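How to compare two hand-held grippers with a utensil rack task

Filed under: Grippers, Bench tests

Two grippers can look the same on paper and behave very differently once they have to hold something long and thin. The test on this page takes an afternoon and uses a rack, a few kitchen utensils and a gridded mat. We use it at Gernstead to choose fingertips and to check a pair of hand-held grippers before a long recording run. In the notes below the two setups are called Pelta and Trelura, after the fingertip sets we were comparing in February. Pace is the recording software. Any logger that stores gripper opening and position will do.

What you need

A pair of hand-held grippers with tracking markers
A table you can reach across without leaning
A gridded mat, taped or weighted so it stays put
A rack with several hooks and a stable base
Utensils with a hanging hole in the handle
A scale and a notebook

Step 1. Set up the table

Lay the mat flat and put the rack on it, a little past the middle, so that both hands can get to the hooks. Write down which grid squares the base covers. If the rack gets bumped you can put it back without starting the set over.

Route the gripper cables down and away from you. A cable that pulls on the back of the gripper will change how you hold it, and the log will show that as drift in the wrist angle. Move each hand through its full reach once before you record anything.

Step 2. Zero the grippers

Close both grippers fully with nothing in them and save that as zero. Open them fully and save that as the upper limit. In Pace this is the Calibrate tab, and the raw reading should run from 0 up to 4000. If the top value differs between your left and right grippers by more than 100, check the linkage screws and run it again.

Do this every time you change fingertips. Pads of different thickness move the zero point, and it is easy to blame the gripper for an error that came from an old calibration.

Step 3. Practice the grasp

Pick up a utensil from the mat with one gripper and keep the other one open and ready. Grasp it, lift it clear of the mat, turn it so the hole faces the hook, and hang it. Do a few of these with no recording.

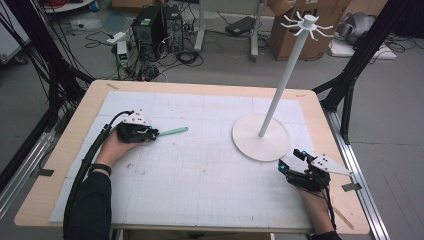
Hold your elbows in the same place for every trial. Most of the early scatter in our numbers came from the operator standing up a little more with each attempt. Mark your foot position on the floor if you have to.

Step 4. Run the trials

Do 10 trials per utensil with the first fingertip set, then switch and do 10 with the second. Score each one as follows.

2 - hung on the first try
1 - hung after a regrasp or a second approach
0 - dropped, or not hung before the time limit

Set the time limit before you start and leave it alone. Start the clock when the gripper leaves its rest position and stop it when the fingers are open and the utensil hangs by itself.

Alternate the starting hand. Operators are usually better with one side, and if all the Pelta trials go to that side you are measuring the operator.

Step 5. Check for slip

A utensil can be hung correctly and still have turned in the fingers on the way. To catch this, hold the utensil upright between the pads with the handle pointing up and keep it there. Read the gripper opening at the start and at the end of the hold. Then tilt the wrist slowly to each side and watch the handle against something straight behind it.

Try the grip at the wide part of the utensil and again at the narrow part. Flat pads tend to do well on one and worse on the other.
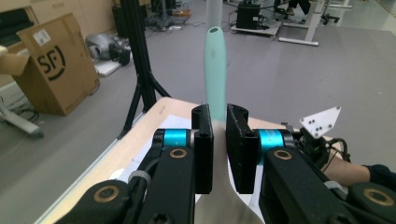
Trelura users may want to hold for longer than you would expect, according to a reader's comment on the first version of this page. The reader's soft pads kept creeping well after the opening value looked steady, and the creep only showed when a weight was hung from the lower end. We have since added a loaded hold to the test. Clip a small weight to the utensil, keep the total under 1000 grams, and repeat the upright hold with each fingertip set.

Step 6. Read the log

Export the session from Pace as a table and look at three columns: opening, wrist angle and time. A good grasp shows the opening dropping quickly and then staying flat. A slow slope after the drop means the pads are compressing or the object is moving. Short spikes are usually tracking loss, so compare them with the marker status before you count them as slips.

Add up the scores for each fingertip set and write the median time next to the total. In our case Pelta was faster on the narrow handles and Trelura had fewer drops on the wide ones. We kept Pelta for the rack task - the time saved on each hang was worth more to us than the extra regrasps cost.

Store the calibration file in the same folder as the session. If you change a pad, a cable or the rack, start a new folder and go back to Step 2.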